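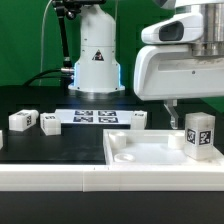
## White blocks, black table: labels, tray and how to keep it in order

**nives_b** wrote on 16 November 2018:

Good evening to all. I am responsible for a set of white plastic blocks with black square tags, a white tray with raised walls, and the pegs which belong to the tray. The table is black. I would like your opinion on three matters.

1. The labels. I print the tags on Degefa matte sheets and cut them by hand. After some weeks the corners begin to lift, mostly on the blocks which are handled every day.
2. The tray. The round recess in the floor collects dust and small crumbs of plastic, and a cloth does not reach the bottom edge well.
3. The table. I wiped it with the spray from the cupboard and now it has gray clouds. They are visible only from the side, but I see them every morning and it bothers me.

I have read the old thread about labels on jars, but there everybody puts clear tape on top. I don't want tape, it shines.

Thank you in advance, and excuse my English if something is not clear.

Nives Barbieri, Wimerthorpe

---

**oldglue** wrote:

For point 1: what do you do to the block before the label goes on? Most lifting corners I have met were on plastic that somebody touched with the fingers first. Wipe with alcohol, let it dry, hold the block by the sides. Then press the label from the middle to the outside with something soft. I use the back of a spoon with a sock on it.

Also cut the corners a little round. A sharp corner catches on everything.

---

**tlongo** wrote:

I agree about the alcohol and I don't agree about the round corners. If the tag has a white border, you want to see that this border is straight, because it is the only way to notice that you have put the label crooked. With round corners you lose this. I left mine square and they stay on very well, but I changed to Zolus film in place of paper.

The film costs more. One sheet of it gives me 9 labels, and I spoil at least one every time with the knife.

Thomas

---

**nives_b** wrote:

Thank you both. I did not clean with alcohol before, only with a dry cloth, so this may be the whole problem. On the weekend I took off the worst labels and put new ones. I show you the type of square I use, with the light border left on all sides.
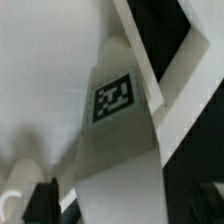 *Photo: N. Barbieri, Wimerthorpe. May be reused with credit.*

To Thomas: the border on mine is thin, and I am afraid to cut it thinner. Do you print a cutting line, or do you measure each one? I tried a gray cutting line and it remained visible on half of the labels, so it looked dirty even when it was new.

---

**tlongo** wrote:

I print only small crosses outside of the label, where the paper goes to the bin. Then the ruler goes from cross to cross. No line remains. You need a new blade, and I mean really new, not the one that has already opened all the parcels of the winter.

---

**mara_k** wrote:

About the table. The gray clouds are from the spray. Many of these sprays leave a film, and on black you see all of it. Warm water with one drop of dish soap, then clean water, then a dry cloth. You must do it twice. The first time it will look worse and you will think I gave you bad advice!

Never use the same cloth for the table and for the white pieces. I did this once in March and I spent the evening washing gray from white plastic.

---

**oldglue** wrote:

mara_k is right about the cloth but the soap is not needed. Plain water, well squeezed cloth. Soap is only another film.

---

**mara_k** wrote:

One drop! And after it comes the clean water, I wrote it. With plain water only, the old spray does not go away, it moves from one place to another. I have had a black table for 8 years.

---

**nives_b** wrote:

I tried on the left half with soap and on the right half without. The left half is better. I am sorry, oldglue.

Now the white surfaces. I have white parts and white panels beside each other, and they are not the same white. One is more like cream and the other is more gray. I thought that the cream one was simply dirty, and I scrubbed it for a long time before I understood that it is like this. 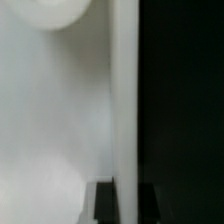

Which side of the sponge is safe for matte white plastic?

The soft side, with water and a little soap. The rough side leaves polished spots which stay for good.

I write this down for the next person, as I learned it on the bottom of one block. It is now the block that stands with this face down.

---

**tlongo** wrote:

It happens. For the round recess in the tray, take a dry brush for watercolor, flat, not too soft. Turn the tray over first and knock on it gently, so the big crumbs fall out. Take the pegs out before (I did not, the first time).

I store the pegs in a Saltel box with a lid, and not in the tray. In the tray they roll and they leave small marks on the walls.

---

**oldglue** wrote:

Pegs standing up don't roll. I leave mine in the tray, upright, and no marks. A box is one more thing to look for.

---

**tlongo** wrote:

They stand until somebody pushes the table. We can have different opinions here.

---

**mara_k** wrote:

Box. But write on the lid what is inside.

---

**nives_b** wrote:

I bought a box. The brush works very well in the recess, also in the inside corners of the tray.

The new labels are on now, Zolus film, square corners, crosses for cutting. I put in one place the two things which I was asked in private messages.
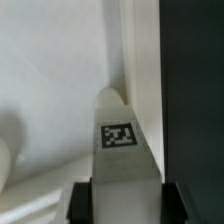
How long should a new label rest before the piece is handled?

One night is enough for the film. I gave the paper ones two nights, and I pressed the corners again in the morning.

For removing an old label, I warm it with a hair dryer on the low step and pull slowly, very flat to the surface. The glue that remains goes away with alcohol and patience. On one piece it did not go away completely, so the new label sits on top of it, and I check this one every week.

---

**oldglue** wrote:

Use cooking oil for that last bit of glue. Ten minutes, then wash with soap. Then the alcohol again, or the new label will slide off.

---

**nives_b** wrote:

I will try it on the block with the polished spot first. Thank you, I will report here.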